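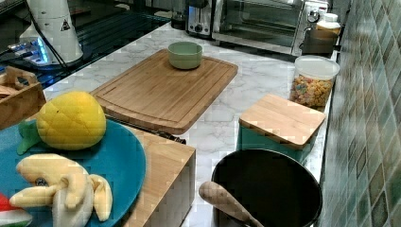 Filed under: Home & Kitchen > Smart devices > Buying advice

Can a machine clear my kitchen counter yet?

I live alone and I have bad wrists, so putting away things in the kitchen is the hardest chore for me. I do not speak of washing dishes, I have a dishwasher for that. I mean the plate, the cutting board, the pot with the spoon left inside, all of it back in its place. My cousin saw an arm from Jeltora at a trade fair in February and says it can do this now. Is it true, or should I wait? I can pay for a good machine, but I do not want an expensive lamp.

Mansa Aryee

tidy_bench

I work in a shop where we have two arms from Fagerlund, so I can compare a little. At work the arm takes the same part from the same tray 40 times per hour and it is very good. At home nothing is in the same place twice. A plate is easy if it is alone. A plate with soft things on it is another task, because first the machine must decide what to remove, and soft things change shape when you grip them. A cutting board lying flat on stone is also difficult, as the fingers cannot get under it. And please think about the faucet. A tall faucet with a lever stands exactly where the arm wants to pass.

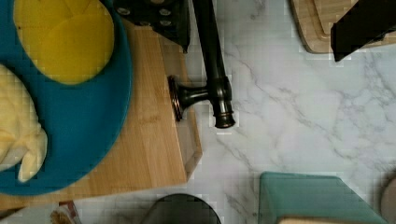
noor_k

Wait one or two years. My neighbor has the Hustora and it needs 18 minutes to put away eight cups. He is happy with it but he is that kind of person.

lowershelf

I agree with the first reply, but a smaller step is possible. Keep fewer things on the counter, and give each one a fixed place. I did this for my mother and it helped her more than any device.

Related in this category
Brundgate vacuum stops at the carpet edge
Which jar lids are easy for weak hands?
Robot arm for a small workshop, is it worth it?
Dishwasher leaves spots on glasses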